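格子桌布

桌布是许志明的岳母买的，红的、粉的、白的格子，铺上以后整间屋子像随时准备去郊游。许志明不喜欢郊游，但桌布已经铺了，岳母也已经回去了，临走时说，换下来的话跟她讲一声，她好伤心。

他没有换。他只是每次坐到桌边都把眼睛稍微眯起来一点。

妻子在 Stukton 上班，那是一家替别的公司收拾烂摊子的公司，所以她对自己家的烂摊子有一种专业上的疲惫。她的意思很简单：桌子是用来吃饭的，上面的东西请他处理一下。说完她就出门了，出门前从桌上拿了一只橘子，又放了回去，放的位置和原来不一样。

许志明把这个位置看了很久。

他在 Hirvonen 做了九年仓管，去年部门合并，把他并没了。仓库里有五百二十八个货位，每个货位都有编号，每样东西都知道自己该去哪儿。他离开那天交了钥匙，领导握着他的手说，你这样的人到哪里都用得上。后来他发现，“哪里”指的是家里。

他从柜子里找出一本横格本，翻到新的一页，写下：餐桌，现状。

水果好办。水果他排成一排，放在桌子里侧，苹果在左，然后是梨，然后是橘子，然后又是梨。他也想过把两种梨归到一处，可它们明明是同一种梨，归到一处就显得右边没人管。仓库里管这叫压边，轻的放中间，重的放两头。苹果比梨轻，这一点他决定不去追究。

有个橘子带着一片叶子。他把叶子揪到一半，停住了，觉得有叶子的那个看起来比较新鲜，能替别的橘子说几句好话，就让它待在后头，露个脸。

难的是那堆吃的。

那堆吃的没有来历。有些是岳母带来的，有些是儿子从外面带回来的，有些是买别的东西时人家送的，送的时候说“尝尝看”，于是它们就一直在等人尝尝看。许志明按仓库的规矩，先问一句：谁的？

儿子在房间里答：“什么谁的？”

“桌上的。”

“我的吧。”

“哪个是你的？”

里面没有声音了。过了一会儿，儿子说：“你先放着。”

“先放着”是这个家里最大的货位。它没有编号，也没有上限，冰箱顶上是，鞋柜里是，阳台那台跑步机也是。许志明在横格本上写下“先放着”三个字，想了想，在底下画了一道线。

他开始给那堆东西定规矩。第一条，能站的站着，不能站的躺着。第二条，先到的在下，后到的在上。第三条，拆开的要有人负责。第三条写完他就知道坏了，因为拆开的那包是他自己拆的，昨天夜里，站着吃的，没有开灯。

他把第三条涂掉了。

牛奶也是个问题。牛奶按说归冰箱，可这种牛奶是不用进冰箱的，盒子上印得明明白白，印得这么明白，反倒像是心虚。他把它拿到冰箱门口，冰箱里妻子用便签贴了分区，蛋、菜、剩菜、剩菜（急），没有一个区写着“其实不用放冰箱的”。他又把它拿回来，搁在那堆东西的最上头。盒子不肯站直，斜斜地靠着，像个等车等久了的人。

按第一条，它能站，应当站着。许志明扶了它两次，第二次它倒得更舒服了。他翻开本子，在第一条后面加了个括号：愿意的话。

中午电话响了，是老同事，现在在 Zilton，做的事和从前一模一样，就是楼更高。老同事问他最近忙什么。许志明看了一眼桌子。

“在做一个盘点。”他说。

“哦，项目？”

“算是吧。规模不大。”

“甲方难弄吗？”

“甲方上班去了。”

老同事说他们那边下个月可能缺个人，也可能不缺，要等上面定。许志明说不急，手头这个还没收尾。挂了电话，他觉得这句话说得相当体面，体面到他站起来给自己倒了杯水，又因为桌上的位置已经规划好了，端着杯子站着喝完。

猫这时候来了。猫叫 Catby，名字是儿子起的，意思谁也没问出来，大概儿子自己也是先放着的。Catby 跳上那把粉色的椅子，把下巴搁在桌沿上，看着许志明的盘点成果，目光里有一种审计的东西。

“别上来。”许志明说。

Catby 没有上来。它只是伸出一只爪子，把桌沿的桌布往下压了压，让他知道它是可以上来的。

关于这把粉色椅子，家里也有过一次讨论。妻子的意见是它和什么都不配，许志明的意见是现在它和桌布配了。妻子沉默了一阵，说，这就是她最担心的。椅子和桌布就这样互相担保，在这个家里拿到了长期居留。后来他又看中一只粉色的台灯，没敢提。

下午他处理塑料膜。桌布上还有一层透明的，也是岳母的主意，为的是不让桌布弄脏。许志明认为，铺一块桌布保护桌子，再铺一层膜保护桌布，按这个思路下去，迟早得有人来保护那层膜。他从左往右掀，掀到一半，发现底下的桌布确实很干净，干净得让人没有办法说岳母一句不是。

膜这东西掀起来容易，铺回去就不是原来那个样子了，右边皱成一片，压下去这头，鼓起来那头。他用手掌抹了六遍，最后用小臂，再最后用语言。膜反着光，一副与己无关的样子。他在横格本上写：右侧，待平整。

写完他数了数，这一天的记录已经有十二条，其中十条是“待”。

儿子从房间里出来，找吃的。他站在桌边看了一会儿，伸手越过水果，越过瓶子，从那堆东西底下准确地抽出一包来，整堆往左塌了一点，牛奶换了个姿势，还是斜的。

“那个在最底下！”许志明说，“先到的在下！”

“对啊，”儿子一边撕一边说，“先到的先吃嘛，不然过期了。”

许志明张了张嘴。这是仓库里的头一条规矩，先进先出，贴在他那张办公桌对面的墙上，九年，他每天抬头都看得见。按这条规矩，先到的应该放在最上面。他自己定的第二条，正好是反的。

他把本子往前翻了一页，又翻回来，笔在第二条上方悬了一阵。

“你哪儿学的？”他问。

“什么哪儿学的，”儿子说，“你以前在超市里老说。说了一路。”说完回房间去了，门关到一半又打开，“爸，你那个牛奶要倒了。”

“它愿意那样。”许志明说。

妻子回来的时候天已经黑了。她放下包，站在餐桌前面，他在她侧后方站着，本子夹在胳膊底下，是从前陪人验库时的站法。她看了水果，看了那堆吃的，看了右边那片皱皱的膜。

“你收拾过了？”

“收拾过了。”

她点点头。她在 Stukton 看过很多现场，知道有些现场收拾过以后和收拾以前的差别，需要当事人在旁边讲解。她没有要求讲解。她伸手把带叶子的橘子往前挪了一点，又挪回去，问他晚饭吃什么。

“中间这块是空出来吃饭的。”许志明说。

她低头看了看中间那块，确实是空的，放得下碗，放得下菜，挤一挤，还放得下两个人的胳膊肘。

“行，”她说，“那就中间。”

他们在中间吃了面。Catby 在椅子上旁听。吃完妻子去洗碗，许志明擦桌子，只擦了中间，擦到格子布上几粒小黑点，抠了抠，没抠掉，翻开横格本想记上，发现那一页已经写满了，就先放着。 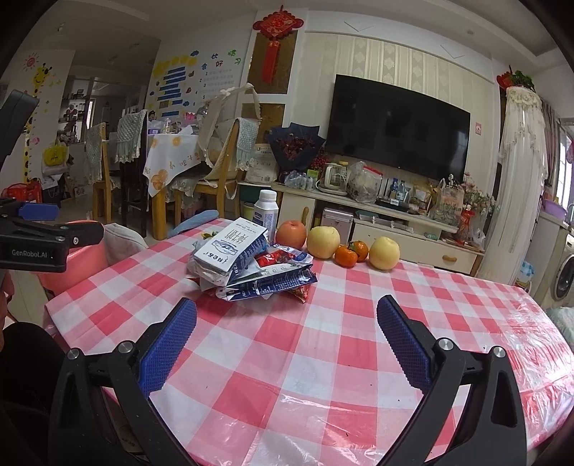
梧桐里社区读写小组

本篇是小组“家里的一平方米”练习的作业，定稿于2025年12月8日。题目要求写一件家具，作者交来时写了一张桌子、一把椅子和一只猫，组里讨论后认为猫不算超纲。七月那次练习的题目是“门”，没赶上的组员可以两篇一起交，手写或打印都行，每篇请另起一页，署名写在最后。

下回的题目是“抽屉”。许志明这个人物有组员表示还想再看到，作者说要看他下个月有没有上班。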